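**Mai - cahier d'atelier, table blanche**, reprise à 15 h

Inventaire des petits objets avec Soo-ah. On garde la liste courte : ce qui sert au rangement dans le panier, le reste retourne sur l'étagère ou en caisse 13.

Gardés :

- panier en osier brun foncé, rectangulaire, bord épais
- gobelet en plastique bleu pâle
- citron vert, pomme rouge
- pain torsadé marbré brun et crème
- flacon pompe vert foncé

Le panier Biltden est trop profond, on perd les petits fruits au fond. Je l'ai remis à Bit-na, elle en a l'usage salle 101. Celui en osier a les bords évasés et on voit l'intérieur d'en haut, ça nous va mieux.

Côté place : avec le pain en diagonale, il faut laisser la droite de la table dégagée derrière le flacon. Essayé le pain à gauche du panier ce matin, il finissait contre le gobelet. Yesenia préfère les fruits de part et d'autre - d'accord pour l'instant, à revoir si on ajoute la boîte Celtis. 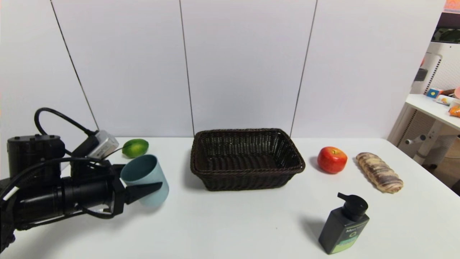
*Table avant rangement : panier vide au centre, citron vert côté gauche, pomme et pain à droite.*

À noter pour la fiche 306 : l'ordre retenu est citron vert, pomme, gobelet, puis pain. Le flacon reste hors du panier, debout. Da-eun voulait le coucher par-dessus le pain ; je suis contre, il pèse trop lourd plein.

À faire :

- racheter deux citrons verts, même calibre
- trier l'étagère blanche à droite, trop de petites choses dessus
- demander à Ye-seo où sont passées les étiquettes Nerus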